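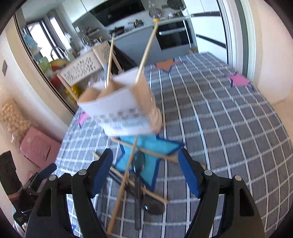

A paper cup, wooden skewers and a black spoon hang over a kitchen table, seen from a hand-held gripper of the kind used in the Furkura project.

Household robot firm wants 2000 kitchen recordings, but what will they teach it?

27th January

A company that says it can teach robots to cope with ordinary homes has begun collecting examples from kitchens in Prandport, with householders doing most of the teaching.

Liralik, which has its office above the old ferry ticket hall, is lending out hand-held grippers fitted with a camera. People take them home, pick things up, move them about and put them down again. The recordings go back to the firm and are fed into a learning system called Furkura, which is meant to work out from them how a robot arm should handle the same sort of jobs.

The firm wants 2000 usable recordings by the time the project closes. It had 900 when it last gave a figure, in December, and of those it had thrown out 400 as too short, too dark or too muddled to learn from. That leaves a good way to go, and the firm has not said whether the closing date will move.

There are 13 homes taking part. All of them are in Prandport, and most are in the newer streets on the east side, where the kitchens tend to be large and bright. Liralik says its system will learn to manage "any kitchen". Anyone who has tried to cook in one of the harbour cottages, with the fridge in the hall and a worktop the size of a tea tray, may want to see that before believing it.

The tasks themselves are a mixed bag. Some are plain enough, such as moving a mug or folding a tea towel. Others come under a heading the firm calls "awkward objects", where householders are asked to put together light things that swing, tip or get in each other's way. Paper cups, wooden sticks and spoons are typical. In one kitchen the table has a checked cloth with stars on it, and a large blue paper star lies flat on top, partly hidden behind the sticks and spoon hanging over it. The gripper's two black fingers, with their blue pads, are open underneath.

It is fair to ask what a machine gets out of that. The firm's answer is that tidy examples make for a brittle robot, and that a system which has only seen one mug on one bare table will be lost when it meets a real one. There is sense in this. There is also a long road between a person steering a gripper with their own hand, eye and common sense, and a motor doing it alone. A recording shows where the fingers went. It doesn't say why the person waited, or what they were afraid of knocking over.

Blur is another matter. Hanging things move, and so do hands, and a moving cup can come out as a pale smear. Liralik says a certain amount of blur is useful, as robots will have to put up with it too. It would not say how much is too much, or whether blurred clips made up a large share of the 400 it rejected.

Nor has it published any test of Furkura in a home that was not used for the recordings. The one demonstration held so far took place in the firm's own office, where an arm lifted a plastic beaker from a mat and set it on a shelf. It did so twice. A third go was called off because of what the firm described as a loose cable.

Householders are paid by the accepted clip, which means the discarded ones earn nothing. Ní Chonaill, the consumer advice office on Quay Street, said it had been asked about this by several people taking part and had written to the firm to suggest a small payment for rejected work. It is also asking for clearer wording on privacy. The cameras are pointed at hands and objects, but kitchens have backgrounds, and a wide view can take in a good deal of a room: the oven, the window, what is on the shelves. The present form says recordings will be kept "for as long as they are useful", which the advice office called no limit at all.

Liralik said faces and letters are removed before anyone looks at the clips, and that a new form is being drawn up. It did not give a date for it. The firm is still looking for more homes, and says older and smaller kitchens would be welcome. Details are on the noticeboard at Prandport library.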